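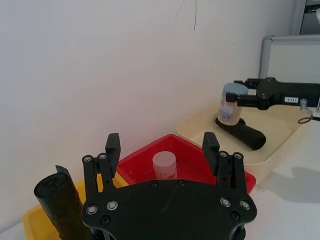 How often does the Zesaler two-arm tray cell need its grippers checked? The linkage screws are checked every Friday before the first run, and the fingertip pads are checked for wear on the same visit.

The **Zesaler** is a tabletop handling cell with two arms, assembled at the Brunton workshop in Stosholm. It moves small containers and foam rollers between plastic trays. Most of its upkeep concerns the grippers, the cables and the placement of the trays. The control software, Diltorer, is maintained separately and is covered here only where it affects the setup.

## Layout

The arms share one white table. Trays in different colors mark the pick and place areas, and the red tray serves as the reference for alignment. Its position is stored in Diltorer as a corner point and an angle, so a tray that has been bumped can be measured again without teaching the whole cell from the start.

Each arm carries a black gripper with two parallel fingers. The fingers are driven through linked bars and end in squared pads. Round silver screws hold the linkages and the mounting plate. A small camera at the wrist looks forward over the plate and between the fingers. The plate takes up part of its view, and the lower part of a short container standing close behind the plate is hidden from it. The approach routine therefore finds such containers by the lid.

## Setup

1. Switch off drive power and clear the trays.
2. Set the red tray on its marks and enter the corner point.
3. Open both grippers fully. Compare the gap between the pads with the value on the setup sheet.
4. Close each gripper on the 28 mm test plug. Both pads should touch it at the same moment.
5. Run the empty cycle at 20 percent speed, one arm at a time, then both together.

A cell that passes the empty cycle is loaded with foam rollers first. Rollers tolerate a poor grip better than jars do — a jar held too low tends to tip when the arm lifts. Jars are gripped just below the lid.

## Routine care

The upper joints of the fingers loosen before the rest of the linkage. A screw that turns under light hand pressure is removed, cleaned, treated with thread locker and refitted. The plate screws are tightened in a crossing pattern, a little at a time.

Pads are wiped with a dry cloth. Solvent hardens the surface and should not be used. A pad that sits at an angle when the gripper is fully closed points to a worn pivot, and the finger is replaced as a unit.

Cables need slack at the wrist. The loop must swing clear of the tray walls through the full range of the arm; if it drags, the clamp is moved back before the cable is shortened.

## Common faults

**Code 5** reports uneven closing. The usual cause is a loose linkage screw on one finger. If the screws are tight, the pivots are checked next.

**Code 20** reports that the reference tray was not found. Shadow from the second arm across the table can set it off, and parking that arm before the search normally clears it. If the code returns, the camera window is cleaned and the corner point entered again.

Spare fingers are listed under part number 1799 and are supplied with new screws. Old screws are not reused after a finger change.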